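Lo que la máquina no cronometra

En Prendalel, la clasificación y el tendido de prendas pequeñas ocupaban a seis personas por turno. Desde marzo, parte de esa tarea corresponde a dos brazos robóticos que toman el calcetín por el puño y lo presentan a la pinza del tendedero. La dirección mide el resultado en piezas por turno: 1.678 en el mejor registro. Es un dato correcto y, a mi juicio, insuficiente.

El puesto de operaria ha cambiado de contenido. Antes consistía en emparejar y colgar; ahora consiste en vigilar, despejar atascos y recolocar lo que la pinza suelta. Ruoxi Xue, encargada de turno, calcula que casi 40 minutos de cada jornada se van en intervenciones de menos de un minuto. Ninguna figura en el parte, porque el sistema Cisto solo anota paradas superiores a 5 minutos. 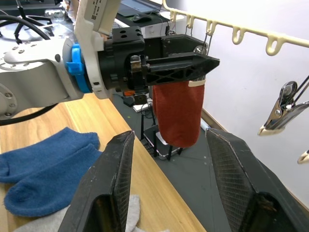
¿Reduce la automatización la carga de trabajo de la plantilla?
Reduce la carga física repetitiva, pero aumenta la atención sostenida, que el convenio no contempla ni retribuye.

Colton Girard, responsable de planta, sostiene que la vigilancia es un trabajo más cualificado. Coincido en parte. Si lo es, debe llevar categoría, formación y pausas propias. Asignar la supervisión de dos brazos con el salario de tendido equivale a trasladar el coste del error a quien menos decide sobre el equipo.

Propongo dos medidas: bajar el umbral de registro de Cisto a cero y reconocer el puesto de supervisión antes de instalar la segunda línea. El género de punto es deformable y cada pieza cae de un modo distinto; la intervención humana seguirá siendo parte del proceso y conviene presupuestarla como tal.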